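Tringate、経費精算システム「Itemlow」に仮払金の自動照合機能を追加 10月から提供

業務ソフトウェア開発のTringateは、中堅企業向け経費精算システム「Itemlow」に、仮払金の支給額と精算額を自動で照合する機能を追加すると発表した。提供開始は10月。既存契約者は追加料金なしで利用できる。

新機能は、出張や立替購買に先立って従業員へ支給した仮払金について、支給時の伝票、領収書の明細、返金または追加支給の記録を一つの管理番号で紐付けるもの。従来のItemlowでは、仮払申請と経費精算が別々の帳票として処理され、両者の突合は経理担当者が月次の締め作業の中で行う必要があった。

照合は精算申請の提出時点で実行される。支給額と領収書合計に差額がある場合、システムは過不足を計算し、返金待ちまたは追加支給待ちの区分を自動で付与する。差額がゼロの場合は承認経路に直接回付され、承認後に仮払金勘定を取り崩す仕訳が生成される。仕訳データはCSV形式で出力でき、勘定科目、補助科目、部門コードの並び順は契約企業ごとに設定できる。

照合対象から外せるのは、1件あたり3,000円以下の少額支出に限られる。この上限は管理者権限で引き下げられるが、引き上げることはできない。対象外とした支出も一覧には残り、件数と合計額が月次報告に記載される。

同社の製品責任者であるカリム・ブジッド(Karim Bouzid)氏は「差額の発生自体は通常の業務で避けられない。問題になるのは、差額の理由が伝票に残らないまま翌期に繰り越される場合である」と説明する。新機能では、差額区分が付いた申請に理由欄の入力を必須とし、空欄のまま承認者へ回付できない仕様とした。

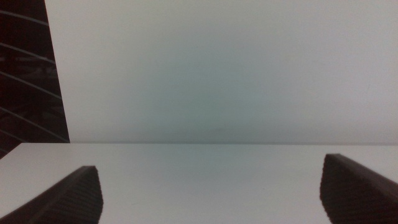 白い天板と淡い灰色の壁

発表に先立ち、Tringateは卸売業のShawkyで試験運用を行った。対象は本社および営業拠点に勤務する321人で、期間中に登録された仮払申請は137件。このうち18件に差額区分が付与された。内訳は返金待ちが11件、追加支給待ちが7件で、いずれも期間内に処理が完了している。

Shawkyでは従来、未精算の仮払金を表計算ソフトの台帳で管理し、各拠点が月末に残高を報告していた。試験運用中は台帳への転記を停止し、Itemlowの残高一覧を正本として扱った。拠点ごとの現金残高との照合は、従来どおり出納担当者が実査で行っている。

領収書の取り込みは、スマートフォンで撮影した画像、PDFファイル、電子領収書データの3方式に対応する。画像からの読み取り項目は、発行日、発行者名、税込金額、税率ごとの内訳、登録番号の五つ。読み取り結果の信頼度が設定値を下回った項目は黄色で表示され、申請者が確認するまで照合処理は保留となる。手書き領収書については発行日と税込金額のみを読み取り、残りの項目は手入力とする。

取り込み後の画像には改ざん検知用のハッシュ値を付与し、訂正および削除の履歴は申請データとともに保存する。履歴の閲覧権限は、経理部門の管理者と内部監査の担当者に限定できる。外部の監査人向けには、期間と部門を指定した閲覧専用アカウントを発行する機能を設けた。

精算期限の管理機能も改めた。これまでは支給日を起点とする一律の期限しか設定できなかったが、新版では出張終了日、物品の納品日、支給日のいずれかを起点として選択できる。期限を超過した申請は、申請者と直属の承認者に通知される。再通知の間隔は日単位で指定でき、超過が続く従業員に対して新規の仮払申請を制限する設定も加わった。制限の解除には経理部門の承認を要する。

外貨建ての仮払金については、支給時の換算レートを保持し、精算時のレートとの差を為替差損益として別行に計上する。レートは管理者が登録した社内レート表を参照し、外部の相場情報を自動取得する機能は今回の更新に含まれない。複数通貨にまたがる出張では、通貨ごとに残高を分けて照合する。

導入済み企業の移行作業では、未精算の仮払申請を新しい管理番号に切り替える処理が必要となる。同社は移行用の変換ツールを管理画面から配布する。変換は締め処理が完了した会計期間の末日を基準に実行し、基準日より前に承認済みとなった申請は旧形式のまま閲覧のみ可能となる。変換後に旧形式へ戻す手段は提供しないため、実行前に全件データの出力を済ませるよう求めている。

会計ソフトとの連携は、同社の財務会計システム「Poltdale」が先行して対応する。PoltdaleではCSVを介さずに仕訳を直接受け渡し、エラーが発生した場合は該当行の申請番号をItemlow側に返す。他社製品との接続仕様については、API文書を提供開始と同時に公開する。

小口現金の出納帳機能と連動した自動照合は次回以降の更新で対応を検討するとしており、時期は明らかにしていない。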